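Chapter 5
Learning to Grasp from Hand-Held Demonstrations

A robot can learn a grasp from a person who carries only the gripper. Chie Maruyama's Hukley study used 600 such demonstrations, each recorded from the tool itself. This chapter covers the method and its main result — policies trained this way held thin parts upright more often than scripted ones.

The fingers close on the dark section of the rod, below the gold.

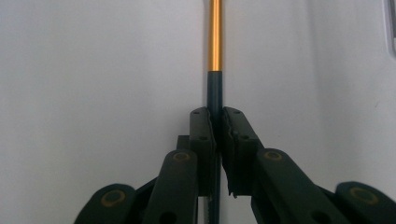

5.1 Recording a Demonstration

Each recording begins with the fingers open.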